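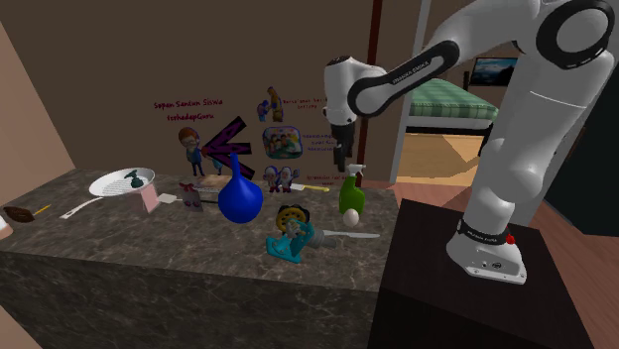 How long does a stone countertop need to cure after sealing before it can be used again?

Light use is fine after 24 hours with most water-based impregnating sealers. Keep standing water, oil and cleaning sprays off the surface for 72 hours.

Sealing a Natural Stone Countertop

Applies to: granite, marble, limestone and soapstone with a honed or polished finish. Does not apply to engineered quartz.

Before you start

Test the stone first. Put a teaspoon of water on three spots: next to the sink, next to the stove and at the far end. Wait 10 minutes and wipe. A dark mark means the stone is absorbing water and should be sealed. If only one spot darkens, seal the whole counter anyway, as partial coats leave a visible border on honed finishes.

If the counter has been waxed or coated with a topical product, an impregnating sealer will not penetrate. Strip the coating and repeat the water test.

Materials

Impregnating sealer, water-based
pH-neutral stone cleaner
Lint-free cloths, at least six
Foam applicator pad
Painter's tape
Nitrile gloves

Step 1. Clean

Clear the counter. Wash with the pH-neutral cleaner, rinse twice with plain water and dry with a cloth. Do not use vinegar, lemon or bathroom cleaner on marble or limestone. The acid etches the polish and sealing will not hide it.

Step 2. Let it dry

Leave the stone overnight. Water trapped in the pores blocks the sealer and can leave a haze. Near an undermount sink, allow a second night.

Step 3. Mask

Tape the sink rim, the faucet base and any painted wall that meets the stone. Sealer spots on stainless steel come off with a damp cloth if caught early.

Step 4. Apply

Work in sections no wider than your reach. Dampen the pad, spread an even film and keep it wet for the dwell time on the label. Room temperature should be below 82°F. Above that the film dries before it soaks in.

Step 5. Remove the excess

Wipe with a dry cloth, turn the cloth, and wipe again until it no longer drags. Residue left on polished granite dries to a gray smear. To remove it, rub in a little fresh sealer, wait one minute and buff.

Step 6. Second coat

Limestone and light marble normally need one. Wait the recoat time on the label, then repeat steps 4 and 5. Dense black granite rarely takes a second coat.

Step 7. Retest

After the cure period, repeat the water test at the same three spots. Water should stay on the surface and leave no mark.

Upkeep

Retest every September, or after any deep cleaning. Wipe up oil, wine and coffee promptly. A sealer slows staining and does nothing against etching or heat.

Page maintained by Maricel Dimaculangan. Last revised 25 October 2021.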